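The Chauke Rules

I keep the rules taped to the inside of my front door, because that's the last place I look before I start and the first place I look when I want to quit. There are only two pages of them. The company that sends them is called Chauke, and I have never met anybody from there, but I know how they feel about elbows.

Rule one is the elbows. Keep them off your ribs. Rule two is to begin every take with both hands still, and to hold them still while you say the number of the take in your head (not out loud, they're firm on that). Rule three is the one I fought with all through March: Do not perform.

I wrote to them about rule three. I said, I'm picking things up and putting them in a box, how would I perform that? And whoever answers the messages wrote back with a clip of my own take from the week before. There I was, reaching for a rolled-up sock like it was the last sock on earth. I had swooped! I'd given it a little flourish at the end, a kind of ta-da. The note under the clip said, "The machine will learn this too."

Well, that bothered me for days. I kept thinking about some kitchen I'd never see, years from now, and a robot in it handing a person a spoon with my ta-da on the end. My mother moves her hands like that. So did her sister, who could not pass you the salt without making it an event. It had never crossed my mind that it was a thing a hand could catch from another hand, and now I was apparently about to give it to a whole warehouse of them.

So I practiced being plain. It's harder than you'd think! You reach, you close, you lift, you set down, you let go. If you miss, you leave the miss in. That's rule six, and I love rule six. You're not allowed to start over just because you fumbled. You finish the reach the way you'd finish it if it were your own afternoon and you only wanted the thing put away. Musen, the outfit that had the contract before Chauke, threw out every fumble, and the story I heard is that their robots did beautifully until something slipped, and then they just stood there holding nothing, waiting for the world to go back to how it was.

I think about those robots more than I should.

By the start of fall I was up to 2,253 takes. I know because the app tells you, with a little green bar, and it throws you a bonus every 500. I had a rhythm going. Coffee, wipe the lens, read the door, pick a room. You're supposed to change rooms and change objects, and you are not supposed to tidy up first (rule nine). I'll admit rule nine took me longer than the elbows. I was raised to clean before company came, and it felt like company was coming all day long, thousands of them, peering over my wrists to see how I lived.

My sister came to stay around then, while her place was being painted. She watched me do a whole morning without saying one word, which for her is a medical event. Then she sat down at the foot of the bed and asked if it ever made me sad.

I said, does what make me sad?

"You're teaching it to do your chores," she said. "And then it won't be you doing them."

I told her it was only packing and folding and so on. I told her the rate was decent. She nodded and said her hands had been bored since she got here, and was there a rule against two people?

I went and checked the door. Rule eleven: a second person may assist, provided both are slow. 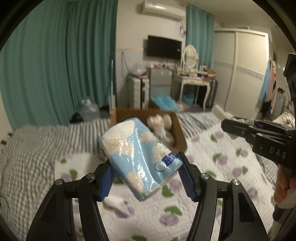 We were terrible at it. She'd go when I went, and I'd stop to let her by, and she'd stop to let me by, and we stood there like two people stuck in a doorway. She started laughing, the kind where you don't make any noise and your shoulders do all the work, and I could feel it coming up in me too. Rule three, I whispered. Rule three! That made it so much worse.

I left the miss in. All of it, the waiting and the wobble and the part where she finally tipped her chin at me to say go on, you first. I sent it off that night and figured it would bounce.

The answer was there on Oct 14, 2020, when I sat down with my coffee. Accepted, it said, and under that was a line I hadn't seen on any take before: "Please send more where you wait for each other."

I read it to my sister through the bathroom door. She wanted to know if it paid extra. I said it didn't say. Then I got a pen and wrote it at the bottom of the second page, rule twelve, and went to find her something to pick up.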